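Gamstead Appliance Support
Ticket 117-500
Product: Bultier front-load washer, 4 cu. ft.
Site: Saltildale, second-floor apartment, laundry closet
Opened: 1/25/25
Status: Closed, resolved
Category: Drain / spin fault

Reported problem

Washer stops near the end of the cycle with water still in the drum. Display shows E3 and the door stays locked. Customer turns the machine off at the wall, waits, and runs Drain/Spin by itself. Sometimes that clears the water, sometimes the code comes back. Clothes come out heavy and need a second spin. Happens mostly on Cottons, less on Quick, not so far on Delicates.

Customer has already done the following before contacting us:
- cleaned the detergent drawer
- ran an empty hot cycle with washer cleaner
- checked the kink in the drain hose behind the machine and straightened it
- changed detergent brand

None of these changed the result.

Background

Machine was installed in July by the building's contractor. The drain hose goes into a standpipe shared with the utility sink. The original hose was too short for the closet, so a Bastos extension hose was added with a plastic coupler. No faults were logged for the first several weeks. The customer did not note the date of the first E3.

On this model E3 means the water level did not fall to the empty mark within the allowed drain time. It does not say why. The usual causes are a blocked pump filter, a blocked or pinched hose, a standpipe that backs up, a weak pump, or a pressure switch that reads wrong.

Log

Entry 1, support
Asked customer to open the pump filter behind the lower right panel. Instructions sent: power off, tray and towels down, drain the small hose first, then turn the filter cap counterclockwise slowly. Check behind the filter with a flashlight and turn the impeller with a finger. It should move in steps, with some resistance from the magnet.

Entry 2, customer
Filter opened. Found lint, a hair tie and one shirt button. Impeller turns in steps as described. Cleaned and refitted. Ran Cottons with a half load. Finished with no code. Ran Cottons with a full load. E3 again, water up to the bottom of the door glass.

Entry 3, support
A half load that passes and a full load that fails point to flow rate. A fully blocked path would fail both. Asked customer to run Drain/Spin with the drum part full and listen at the pump. A steady hum with water moving is normal. A hum with a rattle or a gurgle suggests air in the line. Also asked for the height of the standpipe top above the floor and the total length of the hose with the extension.

Entry 4, customer
Pump hums, then gurgles, then hums again. Standpipe height is inside the limit printed in the manual. Hose runs from the machine, along the floor behind the dryer, up the wall and into the pipe. Could not get a tape behind the dryer to measure the full run. The coupler is on the floor. No leak at the coupler.

Entry 5, support
Ran through the standpipe test. Pull the hose out of the pipe, put the end in the utility sink with the plug out, hold it in place with a clamp, and run Drain/Spin on a part-full drum. If the machine drains normally into the sink, the standpipe is at fault. If it is still slow, the fault is in the hose or the machine.

Entry 6, customer
Drained into the sink. Flow was weak, not much more than from a bathroom faucet. E3 came up before the drum was empty.

Entry 7, support
Standpipe ruled out. Next step is to take the extension out of the circuit. Slide the machine forward, disconnect the Bastos hose at the coupler, and run the original hose straight into a bucket. The bucket must be watched for the whole test. Press Pause when it is three-quarters full, empty it, and resume.

Entry 8, customer
With the original hose only, flow was much stronger. Had to pause almost at once. Drum emptied with no code. Repeated the test with the same result.

Entry 9, support
Machine, pump and pressure switch are cleared by this result. Fault is in the coupler or extension. Asked customer to look through the coupler toward a light and to feed a length of stiff wire through the extension.

Entry 10, customer
Coupler is narrowed inside by a wad of gray lint caught on a molded ridge. Wire went through the extension freely, but there is a flattened section where the dryer foot was standing on the hose. The hose does not spring back when squeezed.

Entry 11, support
Both faults reduce flow and together they account for the code. Cleaning the coupler alone is not enough with a flattened hose. Recommended a one-piece drain hose of the correct length with no coupler, routed above the dryer feet and held to the wall with two clips. The hose end should go into the standpipe no deeper than the guide allows, with the air gap left open.

Entry 12, customer
One-piece hose fitted and clipped to the wall. Ran Cottons with a full load twice. No code. Clothes come out at normal weight and the door unlocks on time.
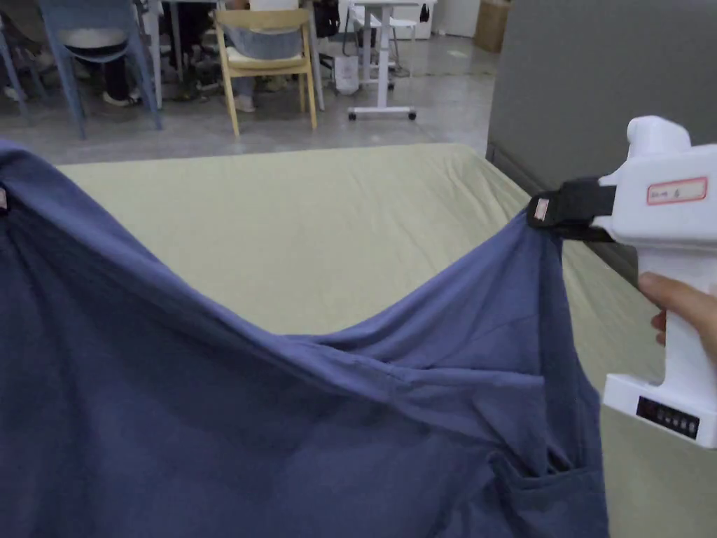 Can the old coupler be kept as a spare if the lint is cleaned out of it?

Throw it out. The molded ridge will catch lint again, and the new hose has no joint for it to fit.

Entry 13, support
Customer advised to check the pump filter once a month for 3 months, then at the interval in the manual. Pockets to be emptied before loading. If E3 returns, repeat the bucket test first and add the result to a new ticket with this number quoted.

Resolution code: external drain restriction, hose and coupler
Parts supplied under warranty: none
Site visit: not required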